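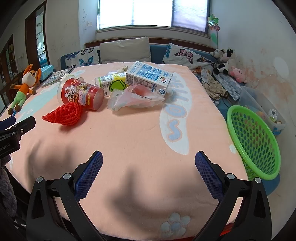
Does a hand-held gripper kit need a robot arm on site to record usable tidying data?
The kit is used without one. A person holds the gripper, performs the task, and the recordings are matched to an arm later in the lab.

4.2 Home trials of the Skillia kit

We tested the Skillia kit in private homes between December and January 2020. The kit has a two-finger hand-held gripper, a camera mount, spare grip pads and a subscription to the vendor's upload service, Jiruvus. We paid the list price for three kits and had no contact with the vendor other than ordinary support.

Operators recorded 507 episodes. Of these, 400 passed the upload check and were used in the analysis below. Most of the rejected episodes failed on tracking, usually when the operator turned quickly toward a window.

Bedrooms were the hardest rooms. Figure 3 shows one of them from the gripper's own camera, with the blue pads in view at the fingertips. A red plastic cup and a milk carton both lie on their sides on the blanket, with a red mesh net bag and a crumpled clear plastic bag near them. Rigid items such as cups gave the operators little trouble. Thin plastic was another matter. The pads hold well once closed, but the fingers tend to push a light bag along the cloth before they catch it. Soft toys were picked up easily and were often released late.

Setup took longer than the manual says. Kivi and Garrido, who did most of the recording, both had to repeat the calibration when they changed rooms. Swapping a pad means removing screws, and we would prefer a clip.

Bedroom work accounts for 161 of the accepted episodes. We kept these as a separate set, with bags and wrappers labeled apart from rigid items, and used them for the comparison with the Rarkum kit in Section 4.3. Labels were made by Plattner and checked by Quezada. Where they disagreed, the episode was left in the set and marked as uncertain.

Figure 3. Bedroom trial with the Skillia kit, view from the gripper camera.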